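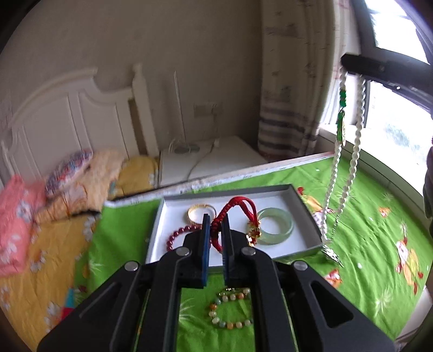 How long does it take to turn an old military transport plane into a museum piece? Six years so far, in our case, and the left wing is still on the wrong side of the hangar.

13 August 2009

I promised an update on the Trarncombe transport, mostly because two people wrote to ask whether we had given up. We have not given up. We have slowed down, and we were never fast.

For anyone new: the airplane is a twin-engine cargo hauler that spent its working life carrying mail, spare tires and bored soldiers between places that had plenty of all three. The air force retired it, a scrap dealer in Palacios bought it, and our little museum bought it from him in December at a price that made him smile more than I liked.

The news this summer is the cargo floor. It came out in panels, and every panel was held down by screws that had last been turned by a man in uniform with a very long wrench and a grudge. There are 700 of them. I know this because the maintenance manual says so, and because I have a blister that agrees. The manual also says the floor can be removed by two airmen in one shift, and I would like to meet those airmen.

Under the floor we found corrosion, a 1000-hour inspection tag nobody had signed, and a spoon. The corrosion is in two of the crossbeams and can be patched. The tag goes in the display case. The spoon is in my kitchen and I'm not discussing it.

The rear ramp is a different story. The hydraulic pump is a Steltis unit, long out of production, and the seals have turned to something like licorice. Zustton quoted us for a new set, then quoted again once they heard what it was for, and the second quote was higher. I thought museums were supposed to get sympathy. For now the ramp goes up and down by chain hoist, which takes 20 minutes each way and sounds like a ship sinking.

Next up is paint. There is a split in the group over whether to go with the original olive or the gray it wore at the end. I'm for gray – there are already several half-used cans of it in the shed – but the olive people have better photographs and louder voices.

The hangar is open most weekends if you want to look. Bring gloves and expect to be handed a screwdriver.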